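Kakstead Table Set: read me before you use any of it

What you have here is a folder of photographs of chopsticks, and of the caddy they live in. There is more to it than that, but not a great deal more, and anyone who downloaded the archive hoping for cuisine should turn back now. There is no food to speak of. There is a table, a tablecloth with opinions, and the long business of getting thin sticks into a plastic holder.

Release date: Feb 20, 2025
Maintainer: Mercedes Villca
Labels and complaints: Eusebio Quintero
Size: 162 photographs, of which 140 are labeled
Location: the kitchen at Kakstead

What happened to the other 22

They are in the folder called "later." It has been called that since November. The photographs in it are fine. The labels would require Eusebio and me to agree on what counts as a pair, and we have put that off.

Contents

Each photograph has a text file with the same name. The text file lists the utensils in view, says whether each one is in the caddy, on the table, or somewhere in between, and has a free notes line. Please read the notes line. It is where the useful information ended up, along with some remarks about the tablecloth.

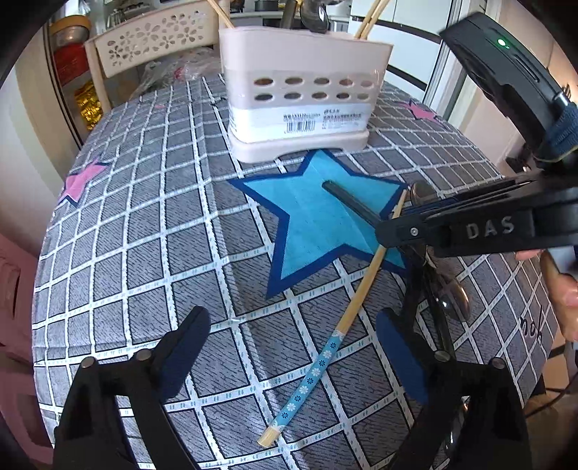
Chopsticks are labeled one at a time. An early draft labeled them by pair, which worked beautifully until we looked at a real table, where one has wandered off and the other is pretending not to know it. A single stick lying across the cloth with a blue flowered band around its lower section gets its own entry, "on table, banded," and the two standing in the caddy behind it get theirs, "in caddy, plain." If you want pairs, build them yourself from the pattern field. You will have leftovers. Everybody's kitchen drawer has leftovers.

The pattern field takes "plain," "banded," "printed," or "unsure." Use "unsure" freely. It costs nothing, and it saved us from several arguments about whether a few small white marks amount to a pattern. Pattern describes the part you can see, so a stick that is banded at the bottom may well turn up as "plain" once the bottom is inside the holder. We know. We left it that way.

The tablecloth

Gray, with a white grid and large stars. It was chosen by Mercedes, over objections. The grid looks like a measuring aid, and two people have already written to ask for the spacing. We never measured it, and the cloth gets pulled crooked every time somebody leans on the table. Do not compute anything from the squares. The stars are more helpful, at least for telling which end of the table you are looking at, and the notes line sometimes says things like "near blue star" or "past the pink one."

The caddy

Labels call it "caddy" throughout. Earlier versions also said "holder," "rack," and, in one file, "the thing." Its color field is blank on purpose. Mercedes says pink, Eusebio says beige, and the light in the kitchen supports whoever spoke last.

A utensil counts as "in caddy" when its lower end is below the rim. Leaning at a silly angle is allowed. Touching the outside of the caddy does not count, however close it came.

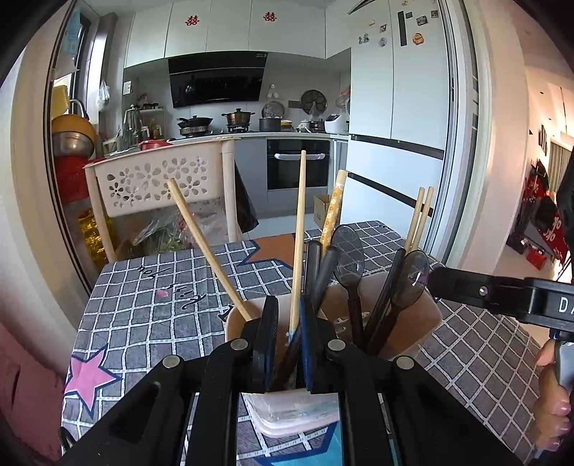 Caddy with chopsticks and smoky black spoons; food container with a pink lid on the table in front.

Crowded photographs like that one took the longest to label. Dark handles overlap and the translucent spoons let you see other things through them, so where a handle could be a spoon or something else, the label is "dark utensil" and we moved on. Food containers are labeled "container, closed" if a lid is on. Baskets, bags, and boxes beyond the table are not labeled at all. It is a kitchen, and things are kept in it.

Known problems

Two files use the old spelling "chopstik." Fixing them breaks the Tuma import script, which expects the mistake, so they stay.

The Rawashdeh copy of the archive is missing the notes lines. If yours has no remarks about the tablecloth, that is the copy you have. Get the Jilberg one.

Writing on the cloth is not transcribed. Please stop sending us guesses.

Use

Share it, change it, print it out and line a drawer with it. Credit "Kakstead Table Set" and keep this file with the photographs. Corrections go to Eusebio, one utensil per message, with the file name in the first line.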